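Trucos para que la oficina alquilada no te amargue el lunes

Llevo ya un tiempo trabajando en un despachito amueblado de los que se alquilan por meses, y como varias me habéis preguntado cómo lo tengo apañado, voy soltando lo que me funciona.

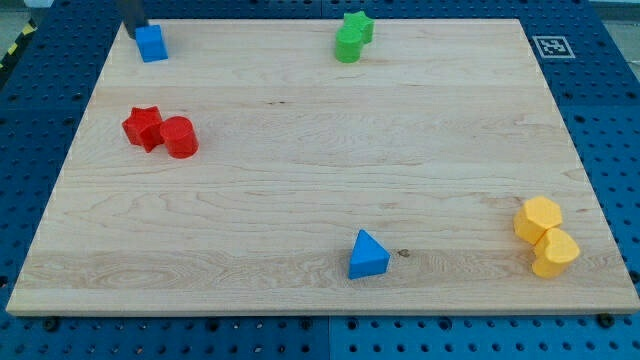
Lo primero, antes de meter una sola caja, es hacer fotos de todo: paredes, moqueta, la silla que ya venía coja. Yo las mandé por correo el mismo día de la entrada y me ahorré una buena discusión al cambiar de planta, porque me querían cobrar 99 euros por un arañazo que ya estaba.

Para las paredes, nada de taladro (en casi todos los contratos lo prohíben, mirad el vuestro). Tiras adhesivas de las que se despegan tirando hacia abajo, muy despacito y pegadas a la pared. Si queda un resto, secador templado y una tarjeta vieja, y sale todo.

La cocina compartida tiene su ciencia. Mi vecina de pasillo, Hae-won Do, pone sus iniciales en la tapa y también en el culo del táper, y desde que la copio no he vuelto a perder ninguno. Los viernes me llevo a casa lo que quede en la nevera, aunque sea medio limón.

Para el hervidor con cal: mitad agua, mitad vinagre blanco, lo calentáis sin que llegue a hervir, media hora de reposo y a aclarar dos veces. ¡Y avisad con una nota, que a mí casi se me hace un té con aquello!

El ruido. Si la pared es de tabique fino, poned la estantería llena de archivadores justo en ese lado. No hace milagros, pero las llamadas del de al lado pasan a ser un murmullo - y las vuestras también, que a veces se nos olvida.

Cables: una caja de zapatos con dos agujeros, la regleta dentro con la tapa quitada para que respire, y una etiqueta en cada enchufe. Las mías son de cinta de carrocero y ahí siguen desde mayo.

Y una cosa de papeleo. Preguntad si las impresiones van incluidas y cuántas. Yo tenía 200 al mes y las gastaba en dos semanas, así que ahora imprimo a doble cara y en borrador todo lo que no sale del despacho. Las hojas con una cara limpia las corto en cuatro y las sujeto con una pinza para las notas del teléfono.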